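Ticket nº 1648 — Les réservations de la salle de lecture disparaissent de l'agenda partagé
Produit : Civura Agenda, édition associations
Ouvert par : Lucimara Sampaio
Suivi par : Eamon Brophy
Statut : résolu
Ouvert le 16 octobre 2021

Message initial de Lucimara Sampaio

Bonjour à toute l'équipe,

Je vous écris un peu longuement, pardonnez-moi, mais je préfère vous raconter les choses dans l'ordre. Nous utilisons Civura depuis le mois de février à la bibliothèque associative Phelan, et jusqu'ici j'en étais vraiment contente (mes collègues aussi, même ceux qui tenaient beaucoup au grand cahier à spirale !). Nous y gérons deux salles, le prêt des jeux, les ateliers de conversation et l'aide aux devoirs.

Or, depuis la mise à jour, certaines réservations de la salle de lecture s'effacent toutes seules. Je les saisis le matin sur l'ordinateur de l'accueil, elles apparaissent bien en vert, et quand Luminița Oprea ouvre l'agenda l'après-midi sur le poste du fond, il en manque. Pas toutes, et c'est bien ce qui me déroute. Cette semaine nous avons perdu cinq créneaux, dont celui du groupe de tricot, qui s'est retrouvé devant une porte fermée. Elles ont été très gentilles, mais j'étais mortifiée.

J'ai déjà essayé de me déconnecter et de me reconnecter, de vider le cache du navigateur, de changer de navigateur. Rien n'y fait. Le message « Conflit 1817 » s'affiche parfois en bas à droite, puis il disparaît avant que j'aie le temps de cliquer dessus.

Je vous remercie d'avance pour votre patience et vous souhaite une belle journée.

Lucimara

Réponse d'Eamon Brophy

Bonjour Lucimara,

Merci pour ce message si complet, il me fait gagner un temps précieux. Toutes mes excuses au groupe de tricot !

Le code 1817 signale que deux postes ont envoyé une version différente du même créneau. Civura garde alors la plus récente et range l'autre dans un dossier d'attente, d'où elle peut être récupérée pendant 40 jours. Vos réservations existent donc très probablement encore. Pourriez-vous suivre les étapes ci-dessous, dans l'ordre, et me dire ce que vous observez ?

Étape 1. Retrouver les créneaux perdus

Ouvrez Réglages, puis Historique, puis Versions en attente. Cochez les lignes de la salle de lecture et choisissez Restaurer. Ne restaurez rien depuis le poste du fond pour le moment.

Étape 2. Comparer l'heure des postes

Affichez l'horloge avec les secondes sur chacun des ordinateurs, et regardez aussi le fuseau horaire. Un simple écart de quelques minutes suffit à embrouiller la synchronisation.

Étape 3. Vérifier la fiche de la salle

Dans Lieux, ouvrez la fiche de la salle de lecture. Regardez si elle n'existe pas en double, par exemple une fois avec une majuscule et une fois sans. Vérifiez aussi que le plan et la photo s'affichent, car une fiche mal importée les perd souvent. Copiez-moi le contenu de la fiche dans votre réponse, si vous voulez bien.

Réponse de Lucimara Sampaio

Eamon, vous êtes formidable. Les cinq créneaux étaient là, bien au chaud dans les versions en attente ! Pour l'heure, le poste du fond retardait de onze minutes — Luminița me dit qu'elle arrivait toujours en retard à la pause et qu'elle tient enfin son excuse.

La fiche n'est pas en double. Je vous la recopie : « Salle de lecture, rez-de-chaussée, grande table ronde blanche, accès par la cour, clé à l'accueil. »
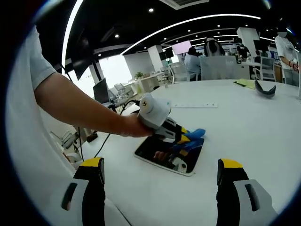 Étape 4. Remettre le poste du fond à l'heure

(Eamon Brophy) Parfait, nous tenons sans doute le coupable. Sur ce poste, activez le réglage automatique de l'heure, redémarrez, puis ouvrez Civura et cliquez sur Synchroniser maintenant. Attendez la coche verte avant de saisir quoi que ce soit.

Étape 5. Faire un essai croisé

Créez une réservation fictive à l'accueil, modifiez-la au fond, puis supprimez-la à l'accueil. Si le code 1817 ne revient pas, nous pourrons souffler.

Dernier message de Lucimara Sampaio

Essai fait deux fois, par Luminița puis par moi, et pas le moindre conflit. J'ai laissé passer quelques jours avant de vous écrire, par prudence, et l'agenda est resté complet. Le tricot a retrouvé sa salle et m'a même déposé une paire de mitaines à l'accueil.

Une petite suggestion, si vous me permettez : le message d'erreur gagnerait à rester affiché plus longtemps. Vous pouvez fermer le ticket, et encore merci de tout cœur.

Note de clôture (Eamon Brophy)

Cause : horloge du second poste en retard. Créneaux restaurés. Suggestion sur la durée d'affichage transmise à Shiuli Ranasinghe. Ticket fermé avec l'accord de la cliente.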